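Home | My tickets | Help topics | Contact

Ticket 1133 - Table setup for the snack corner, Silov room
Opened by: Jytte Overgaard
Handled by: Dörte Heitmann
Status: Solved, leaving open for comments

JYTTE:
Hi Dörte! The new colored plates are in use and I love them, the kids love them, everybody wants the orange one. Small problem though. The plates slide. Put one down near the edge of the white table, lean on the table a little, and off it goes toward the window. The cutting board does it too, only slower. I tried a damp cloth under the pink plate and it held for one lunch, then the cloth bunched up and we were back where we started. The table came over from the Filton room in January, if that helps.

DÖRTE:
Great that the plates are a hit! Two things to check first, please:
1. Lay a spirit level on the table, long way and short way.
2. Wash one plate in plain hot water with a drop of dish soap, dry it well, and see if it still slides.
New plates can come with a slick film on them, and one wash doesn't always get it off.

JYTTE:
Did both. Long way the bubble sits dead center. Short way it's clearly over to one side, so the table leans toward the window. The washed plate grips better but still creeps if you bump the table.

DÖRTE:
Then I think we have two faults at once - a short leg and slippery plates. The tables in that order have screw feet under the rubber caps. Pull the cap off on the window side, turn the foot out a little, put the cap back on and check the level again. For the plates, give all of them the same wash. What are you putting out on the table at the moment?

JYTTE:
Three plates and the green board, with one thing to a plate so the kids can pick a color and then pick a food. Banana on orange, pink left free for whatever they choose. It works so well!
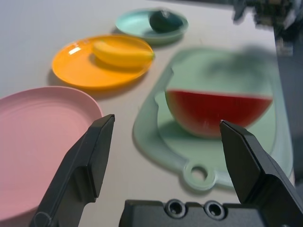

Anyway, I got the cap off with a butter knife (sorry, knife) and there was the screw foot, just like you said. It took 7 half turns. The bubble is in the middle both ways now and the table doesn't rock at all.

DÖRTE:
Wonderful! And the plates?

JYTTE:
All washed and dried. I set them out and bumped the table with my hip for a good 30 seconds, and only the board moved. So the board is what's left.

DÖRTE:
Cut a strip of the ribbed shelf liner from the Hagedorn cupboard, second shelf, and put it under the board. It rinses clean and dries fast, so it can go back down the same day.

JYTTE, 2026-08-18:
Liner is in and the board stays put, even with two kids reaching over it. I cut a spare piece for the Fundwood room as well, they have the same board. Thank you so much - snack time is fun again! Could you order one more roll? I used the end of this one.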